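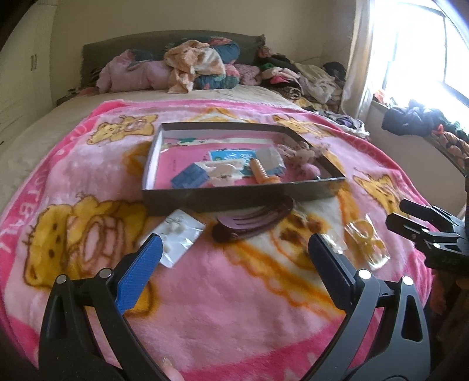
Section 4 – Running the open day demo (two hand-held grippers)

Read this before visitors come in, not while they're standing there. The demo is a sorting job on a bed, done with both grippers at once, one per hand. Small stuff on a soft surface is the hard case and that's what people want to see. Use a shallow tray in the middle – a dark brown box lid does fine – and spread a few things in front of it, with room between them. A packet, a hair clip, a small bag. Open the fingers wide before you come in over the blanket.

4.1 Before you start

1. Put both grippers on charge the night before. Full charge takes 59 minutes from flat.
2. Start the Condora logger on the laptop. Wait for the green light.
3. Check free space. You need 1000 MB per visitor group, more if they ask for repeats.
4. Squeeze each handle twice. Jaws should open and close without sticking.
5. Wipe the grip pads. Dry cloth only.

Note: if the logger shows code 1133 it has lost one of the grippers. Unplug, plug back in, start over from step 2.

CAUTION: Keep visitors' fingers out of the linkages. Kids go straight for the pivots. Every time.

4.2 The pick
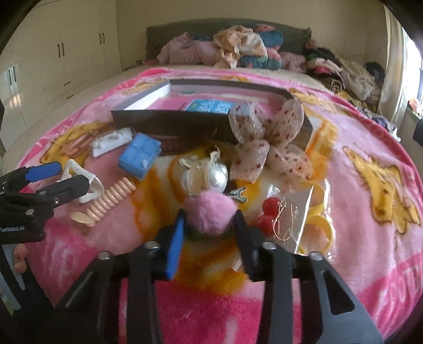 Reading time: 2 min

Start with something soft. The pink pompom is a good opener – it gives when you squeeze, and people at the back can see the color.

1. Come down from above, slowly. One jaw each side.
2. Close until both pads touch. Stop. Don't crush it.
3. Hold for a moment so the group can look.
4. Lift straight up, then across to the tray.
5. Lower, open, back off. Dont drag.

Second gripper stays to the side untill the first one is clear. Crossing them is how linkages get bent.

Note: clear plastic bags are harder. Glare off the creases makes the edge tough to judge. Save them for last, and pinch a corner.

Note: coiled hair ties can hook on a finger. If one does, open fully and shake gently – no pulling.

4.3 Handing over to a visitor

1. Logger on pause.
2. Show the grip once. Fingers behind the guard.
3. One gripper only for first-timers.
4. Un-pause, let them try two picks, then swap.

CAUTION: Stop if a handle gets warm. Switch off, set it on the Tondari stand, use the spare.

4.4 Packing up

Save the log, then power down, in that order. Grippers go back in the Britora case pads up. Faults and missing parts to Siebe Coppens, same day please. Spare pads are in the lid pocket.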